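Does the tee height change the kick? A look at place kicking at Jevcombe

Sports Technology, second year project report
Lucimara Paiva
Supervisor: Alcides Bragança

Why I picked this

Everybody who kicks goals at a rugby club has an opinion about tees. At Jevcombe, where I play on the wing and do not kick, I have heard that a tall tee gives more distance, that a tall tee ruins accuracy, and that the tall tee is the only reason we beat Brestance last season. These can't all be right, and I suspected that none of them had been tested by anyone with a tape measure. The Curkeo website says its taller model gives "cleaner contact", with no figures given and no explanation of what clean means. I wanted to see whether I could find any difference at all with club players, on a club pitch, in February.

What other people have said

There is a fair amount of writing on place kicking, but much of it deals with the run-up, the planted foot and the swing of the leg. I found far less on the tee itself. Several coaching pages repeat the same advice in nearly the same words, which makes me think they copied it from each other. The usual claim is that a higher ball lets the kicker strike lower on it, so it climbs sooner. That sounds sensible. It doesn't follow that more kicks go over, and the pages tend to slide from the first idea to the second without stopping.

What I did

I used 2 tees, a low one and a tall one, and asked 11 players to kick with both. Only a few of them kick in matches. Each player took 20 kicks in total, split evenly between the tees, from the same spot to the right of the posts on the 22. Half the group started on the low tee and the rest on the tall one, apart from the odd man out, who chose for himself and chose the tall one. I should have tossed a coin.

A kick scored if it went between the posts and over the bar. A team-mate stood behind the posts and called it. I also wrote down whether a miss went left, right or short.

What happened

The tall tee came out ahead by 2 kicks over the whole session. I don't believe this means anything. One player, Shehata, our full back, said afterwards that he had rushed his last few on the low tee to get out of the wind, and that alone could account for the gap. If I had stopped before his turn I would be reporting a dead heat.

The misses were more interesting. Those from the low tee fell short more often, particularly among the forwards, who tended to hit the ground before the ball. The match kickers hardly differed from one tee to the other, and when they missed they missed on the same side each time, whatever the ball was sitting on. It looks to me as though the tee may help people who can't kick and do very little for people who can. That is a guess from a small group.

Problems with the method

The wind is the big one. It blew across the pitch from the car park side and got up during the session, so the later kickers had a harder job. I had no way of measuring it beyond watching the corner flags. The balls were club balls of different ages and I didn't keep track of who had which. The players also knew what I was testing, and the ones who already liked the tall tee said so loudly.
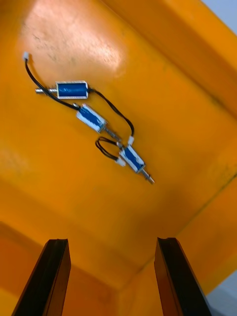

I had planned to time each strike with a trigger fixed to the tee, so that the speed of the ball could be worked out from a short length of video and I wouldn't have to trust my eyes. My supervisor suggested a solenoid that would knock a small marker into view at the instant of contact. I read up on it and had doubts about the idea from the start. Mud gets into everything on our pitch, a tee gets kicked nearly as often as the ball, and I could not see wiring that fine lasting through one prop. I dropped the idea. Alcides Bragança thinks I gave up too early, and he may have a point, as the lack of any speed data is the weakest part of this report.

What I would change

I would kick indoors, or at least behind something that stops the wind. I would use fewer players and many more kicks from each, and hide the purpose of the test if that could be done fairly. New balls would help, if the club would lend them.

I would also be slower to accept that a session like mine can settle an argument. The club has since bought another tall tee on the strength of my result, which I told them not to do.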